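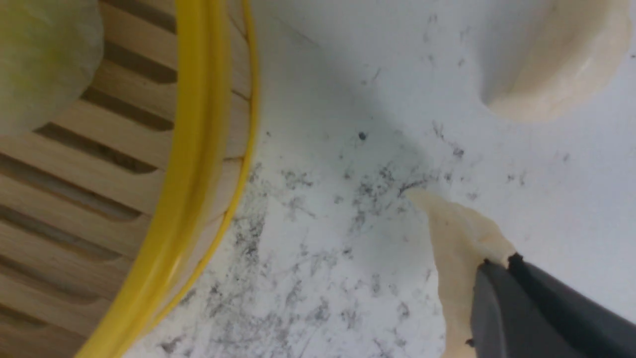

Hugo reckons the idle hunt on the 1995 coupe is a vacuum leak and that I'm wasting my time on the sensor. Maybe. He said the same on the Notura and was half right.

5/13/22

Car in at 8, cold start fine, idle settles then starts wandering once the temp needle comes up. No codes stored. Swapped plugs yesterday so not that. Wires look original, leaving them for now.

Sprayed along the intake gasket, no change. Sprayed the brake booster hose at the elbow - revs jumped. So there is a leak, small one. Hose is hard as a stick at the clamp end. Cut the bad bit off and refitted, just enough length left. Idle better but still moves.

Pulled the idle valve. Black inside, sticky. Cleaned it 2 times, second go got the plunger moving freely. New gasket from the Ondex box, old one came off in crumbs. Refit, learned idle, left it running while I did the Bautista van paperwork.

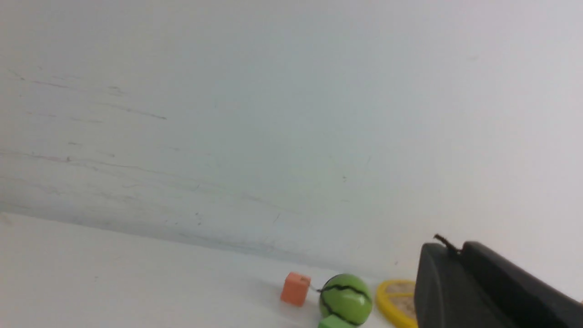
Does the battery need to come off before the idle relearn? Only if the values won't clear with the scan tool, and on this one they cleared fine.

Drove it out to the Irness lot and back. Pulls clean, no stumble coming off the gas. Idle now holds in drive with the AC on. Drops 300 rpm for a second when the compressor kicks in and then recovers, want to see that smaller. Ye-seo thinks alternator load, will put the clamp on it Monday.

Customer (Princess Sison) wants it for a trip in June so no rush, but dont let it sit.

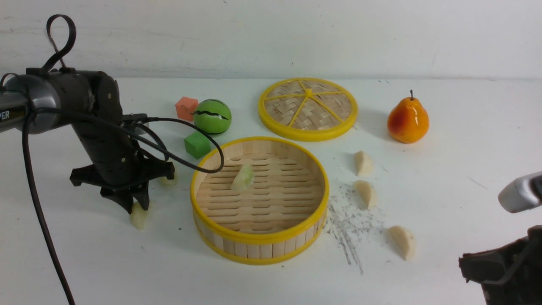 2 min read

Left to do
booster hose, order the full lenght one, the trimmed one is temporary
throttle cable has slack, adjust after the idle is signed off
right rear tire wearing on the inside edge - tell Bienvenido before he books alignment
coolant smell at the heater box, faint, carpet feels ok

Kristine has the key. Estimate not sent yet, waiting on hose price.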